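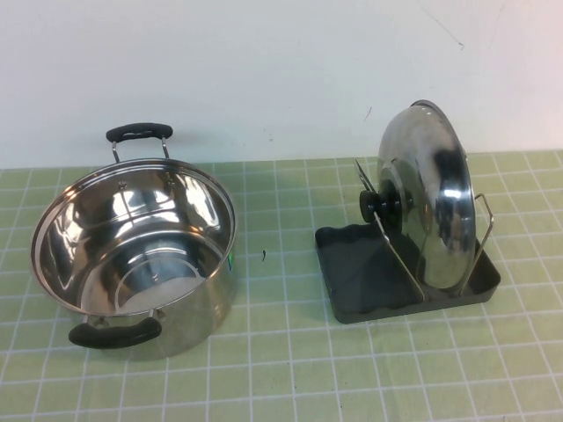 Figure 1. Two-handled pot and lid organiser on the tiled bench, lid upright in the wire dividers.

Pot and Lid Handling at the Herdale Return Bench: Effects on Staff Work
Khoa Kim and Khôi Hầu
Vandness College, Workplace Systems project
Submitted May 3, 2019

1. Scope

Herdale prepares bulk meals and sends them out in steel pots. The pots come back, are washed, and pass over a return bench before they go to the store. At the bench each pot is checked, matched with its lid and passed on. Until this year the whole of that work was done by hand. A robot cell, known on site as Kramer, now does part of it.

This report covers the return bench only. The washing line and the store are mentioned where they affect the bench. We looked at which tasks the cell has taken over, which have stayed with the staff, and which did not exist before the cell was put in. We did not assess cost, and we were not given wage data.

2. Method

We observed 20 shifts in April, two observers on the first six and one on the rest. Each intervention by a person was logged with a time and a reason code. The cell's own log was exported at the end of each shift and compared with ours. Where the two disagreed we used our own sheet, except for cycle start times, which the cell records more exactly.

We interviewed the four people who work the bench in rotation, as well as Higinio Cisneros, who leads the shift, and Fouad Bouazza, who maintains the cell. Interviews took place in the canteen office and were written up the same afternoon. Bench staff other than Hạnh Lục asked not to be named.

3. The task

A pot and its lid make one set. In the manual method the operator held the lid in one hand, turned the pot with the other, looked inside, set the lid on and moved the set to the rack. The order varied from person to person. Two of the operators checked the lid first and two checked the pot first, and neither pair had been told to do so.

The cell needs a fixed order. The lid waits on edge in the organiser so that its knob can be reached from the side. The pot stands open on the tiles. The cell locates the pot, takes hold, lifts it for a check of the outside wall and puts it down again, after which the lid is fetched. The grout lines of the bench are used as a rough guide by staff when they put pots out, although the cell does not rely on them.

Polished steel is the main technical difficulty. The wall of a pot reflects the bench, the gripper and whatever else is near it, and depth readings from such a surface have gaps in them. The Paltska software fills these gaps from the rim, which gives a steadier edge. When the rim is hidden behind a second pot the fill is poor and the cell stops and asks for help.

4. Results

The cell started 1,885 sets during the observed shifts. Of these, 1,628 were finished without a person touching the pot, the lid or the controls. The remaining 257 needed at least one intervention. The unassisted rate is therefore 86.4 per cent.

Reasons for intervention, most frequent first:

Rim not found, pots too close together
Lid leaning outside the expected angle
Grip lost or refused at the pot wall
Handle in the path of the finger
Other, including stops requested by staff

The first two reasons depend on how the bench was laid out before the cycle began, and that is done by a person. The cell log puts both under "perception fault". Our sheet puts them under "placement". The difference matters to the staff, and we return to it in section 6.

The grip faults are of another kind. The fingers close on the wall of the pot, and the pressure has to be enough to hold it without marking the finish.
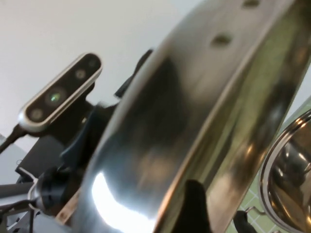
Bouazza set the present value after a week of trials and has changed it once. A lower value gave more refused grips on the larger pots. A higher one led to complaints from the store about rub marks near the rim, though we could not confirm that the marks came from the cell, as pots are also knocked together in the racks.

5. Changes to the work

5.1 Lifting. Lifting at the bench has fallen sharply. Operators still move pots from the wash trolley to the tiles, but the lift to check the outside wall and the second lift to the rack are done by the cell in most cycles. All four operators named this as an improvement. One of them has had wrist trouble for several years and had been moved off the bench before the cell arrived. She is now back in the rotation.

5.2 Pace. In the manual method an operator could slow down for a bad pot and catch up on the next few. The cell runs at one speed. The operator has to have the next set laid out before the current cycle ends, and if it is late the cell waits and a delay is logged. Lục described the bench as lighter work with less slack in it. She said she used to choose when to look up.

5.3 Inspection. The cell checks the outside wall. The inside is still checked by eye, usually while the pot is being put down. Before, this was done with the pot tilted towards the light. Now it is done with the pot flat and the operator leaning over it. Two operators told us they thought they were missing faint marks on the base. We have no measurement to support or reject this. A tilted stand or a lamp on the wall side would be cheap to try.

5.4 New tasks. Lid placement in the organiser is now a task in its own right. So is clearing faults, which takes from a few seconds to several minutes. The operators were trained to clear placement faults but not grip faults, so for the latter they call Bouazza and wait. When he is on the washing line the wait can be long, and during it the operator goes back to doing sets by hand on the free end of the bench. This is not recorded anywhere. It appears in the cell log as idle time.

5.5 Staffing. The bench had two people per shift and now has one. The second person has gone to the store, and no jobs were cut in the period we looked at. Cisneros said the arrangement would be reviewed. Operators who work alone at the bench mentioned the lack of company before they mentioned anything technical.

6. Discussion

The fault labels should be settled jointly by the bench staff and maintenance. As things stand, a lid that leans too far counts against the machine in one record and would count against a person in the other. Neither reading is much use. The organiser takes a lid at more than one angle, and the operators had been shown only once what the cell would accept. A simple mark on the tray would probably remove part of the problem.

Grip fault training should be extended to the operators. Bouazza is in favour and has drafted a one-page procedure. His concern is the restart step, where the arm moves before the fingers open, and he wants that changed in the software first. Paltska had not given a date when we finished our visits.

Hand-finished sets should be counted. Without them, the shift figures understate what the operator has done.

7. Limits

Observation covered day shifts only. One operator was on leave for the last three, so the rotation was uneven. Our presence may have affected the pace, especially in the first shifts, when staff often stopped to explain things to us. The reason codes were revised after the second shift and the earlier sheets were recoded from notes.

Appendix A holds the observation sheet and the final reason codes. Appendix B holds the interview questions. The shift logs are kept by the department and can be requested from either author.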